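Write the Put-Away Rule Before the Pick Rule

Most site rules for bench robots begin with picking. They state how fast an arm may approach, how hard it may grip, and who may stand nearby. Putting things back gets a line near the end, if it gets one at all. I think the order should be reversed.

The draft handling rules at Vararico are typical. Of 30 clauses, 20 deal with approach and grasp. One deals with return, and it says that items shall be "restored to a suitable location." A suitable location can't be tested. Two inspectors will disagree on it, and a planner can't be written against it.

The Besetti site sheet does better. It gives every hand tool a named home, a permitted resting direction, and a clearance for the gripper on the way out. Its authors logged 1353 returns before fixing the clearances, and about 800 of those were repeated after the first revision. That is slow work, but the result is a rule that can be passed or failed.

The usual objection is that tool storage belongs to housekeeping and has no place in a robot rule. I disagree. A tool left at an unplanned angle becomes the next pick, and the pick clauses then have to cover every angle a tool can lie at. Much of their length comes from that.

Cable routing should sit in the same section – a return path that clears the tools may still drag a cable over them.

A return clause should be written for each kind of home, with its own test. A hook needs a handle opening and a vertical approach. A cup needs a limit on tilt and a limit on how many tools it may hold. The black cup on the pegboard is mounted at a slant and already has two tools at its opening, so a clause that assumes an upright, empty holder would not cover it. The screwdriver on the bench, under the left gripper, needs a named home before anyone argues over grip force. Pestero's template has a field for this, and I would make it mandatory.
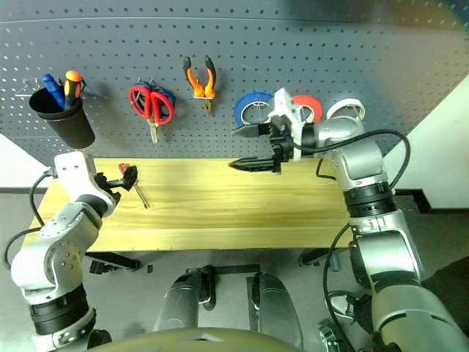
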